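作業ノート 2018年7月12日
Domero 卓上拭き取り班、Conwood棟の作業室にて

午前中はほとんど口げんか(いい意味で!)だった。拭き取り作業の「拭けた」をどこで線引きするか、という話。前からもやもやしていたので、今日まとめて運用ルールのたたき台を書いてしまうことにした。字が汚いのは勘弁してください、清書はあとで共有フォルダに入れます。

発端はPlollden側から戻ってきた検収コメントで、「成功とラベルされた試行に、薄い跡が残っているものが混ざっている」とのこと。言われて見直したら、うん、混ざってました。濃い粒が消えていれば成功にする人と、灰色っぽいもやが残っていたら失敗にする人がいて、どちらの言い分もわかるから困る。白い天板だと薄い筋が妙に目立つんですよね。照明の当たり方でも見え方が変わるし。

で、いちばん揉めたのがこういう状態。コップと畳んだクロスのあいだに、うっすら灰緑っぽい跡。濃いしみは見当たらない。さあ成功か失敗か。私は「成功、ただし残跡あり」に一票入れたけど、二値ラベルしかない書式ではそれが書けないのだった。

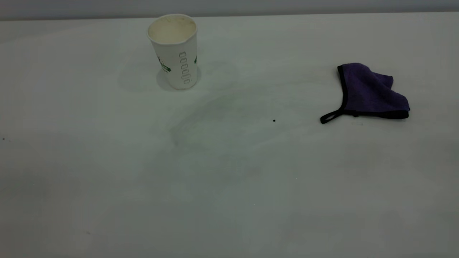
1. 判定は三段階にする

「除去」「残跡あり」「未除去」の三つ。書式のほうを直します。濃い部分が残っていたら、周りがどれだけきれいでも未除去。濃い部分がなく、もやや筋だけなら残跡あり。迷ったら厳しいほうにつける。ラベルをつける人は、その試行を操作した人と別にすること(自分の試行にはどうしても甘くなる、私も甘い)。

それから、黒い点や白い粒みたいな小さいごみは、こぼした液体とは別扱いにする。判定欄に混ぜず備考に書く。今まで「点が残っているから失敗」とつけていた分があるはずなので、手持ちの600試行を見直す予定。気が重いけど、やるなら全部やったほうがいい。終わるのはたぶん9月。

2. 初期状態の決めごと

ここがゆるかったと反省している。開始前に天板を人の手で一度きれいに拭き、乾くのを待ってから固定カメラで一枚残す。前の試行の跡の上に次の液体を垂らすと、どちらの跡なのか後から誰にもわからない。急いでいるとつい省略したくなるけど、省略した回は備考に「天板リセットなし」と必ず書く。あとから救えるデータと救えないデータの差は、だいたいこの一行です。

照度は天板の中央で800ルクスを目標に。角のほうが暗くなるのは今の照明では直しきれないので、測った値を書いておくだけでよしとする。

垂らす量は2ミリリットル、スポイトで。コップから直接たらすのは禁止! 毎回量が変わるし、コップの底についた分が輪になって広がる。飲みかけを使い回すのもなし。コップは紙のもので、しみの位置からなるべく離し、天板の奥に置く。

3. クロスのつかみ方

手首カメラの映像を見ていて気づいたのだけど、クロスの縁まわりは思った以上にややこしい。生地は紫でふかふか、縁は黒、さらにループも黒。寄って見ると黒い帯どうしが重なって、どれが縁でどれがループなのか一瞬迷う。人間が迷うのだから、つかみ点の推定が暴れるのも無理はない。

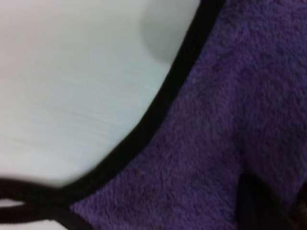

手首カメラより。紫の生地と黒い縁取り、左下に別の黒い帯。

なので、ルールとしては次のようにしたい。

・つかむのは生地の面。ループはつかまない。引っかけて持ち上げるとクロスが開いてしまい、拭く面が決まらなくなる。
・ループの向きは開始時にそろえる(天板の中央側に向ける)。向きを変えた条件で取りたいときは、別の条件名をつける。
・汚れたクロスで続けて拭かない。試行ごとに面を替えて、替えられなくなったら洗濯済みのものと交換。
・手首カメラのピントは遠めのまま触らない。触ったら校正からやり直し。

最後の項目には反対意見もあって、近くがぼけるのがもったいないと言われた。まあそうなんだけど、日によってピントが違うデータのほうがもっと困る気がする。保留にして、次回また話す。

4. 液体を置いたあとの安全

きちんと明文化していなかった部分。液体を使う試行では、腕の先端速度の上限を毎秒400ミリにする。乾いた物だけを動かすときの設定のまま始めないこと。設定画面の値を声に出して読んでから開始、でお願いします。ちょっと恥ずかしいけど効きます。

Olszewskiの力覚センサーは防滴ではないので、コップの真上を通る経路は作らない。遠回りになっても横を抜ける。万一コップを倒したら、まず停止ボタン、そのあとで布。先に布へ手が伸びる気持ちはすごくわかるけど、腕が生きているあいだは天板に手を入れない。停止中も、ランプの色を確認してから。

5. 判定見本をつくる

文章だけだとどうせまた解釈が割れるので、見本写真を壁に貼ることにした。「未除去」の見本は、次のくらいはっきりしたものがいいと思う。濃い部分があり、しかも周囲に拭いたような筋もある。筋のほうに目が行って「拭いてあるから残跡ありかな」と言った人が午前中にいたけど、濃い点があるので未除去です。1のルールどおり。

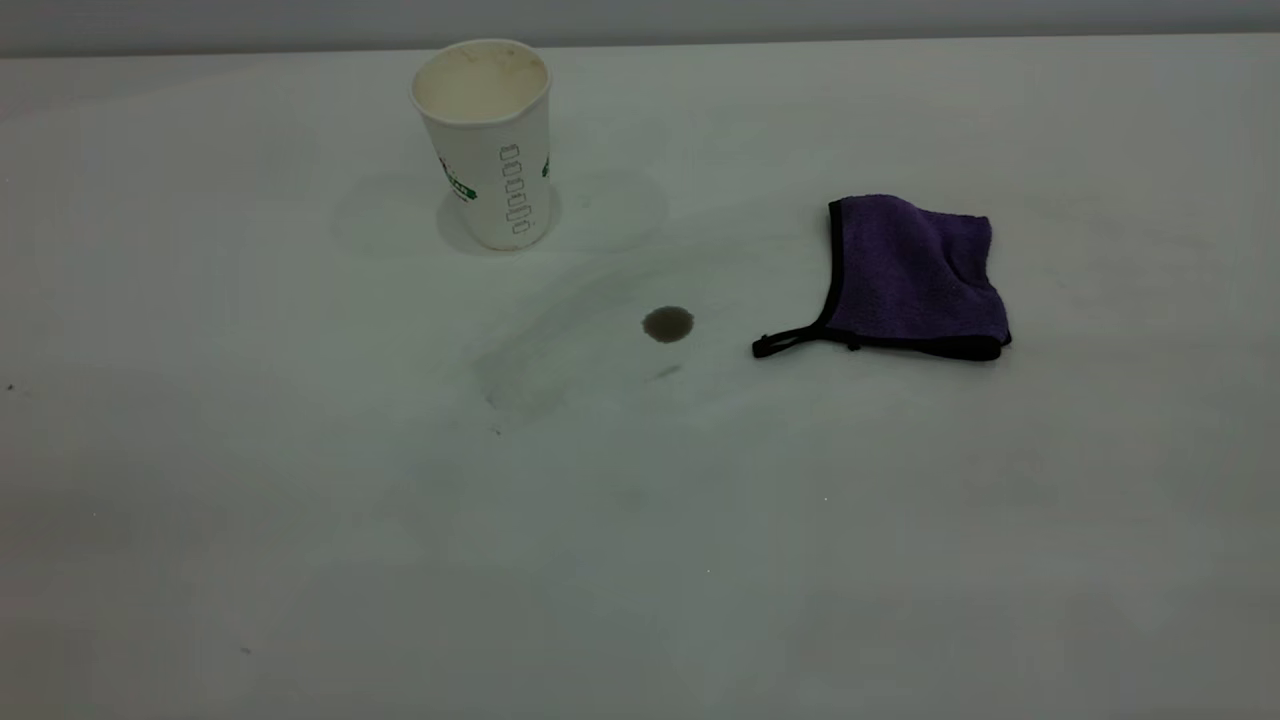 未除去の見本候補。紫のクロスの左に濃い茶色の点、その周りに薄い灰色の筋。

見本は各段階で数枚ずつ欲しい。残跡ありの見本がいちばん難しくて、薄すぎると印刷で消えてしまう。コントラストを上げて印刷する案も出たが、それだと実際の見え方と違ってしまうので私は反対。画面で見る用と壁に貼る用を分けるのがいいのかな。

残り作業メモ
・ラベル書式に三段階の欄を追加、旧データは旧欄のまま残す
・備考の定型文を決める(天板リセットなし、ループ接触、小さいごみあり)
・Plolldenに返事。判定の定義が変わることを先に伝えて、見直し後の数字はあとで送る
・スポイトの予備を注文
・手首カメラのピントの件、次回の打ち合わせで続き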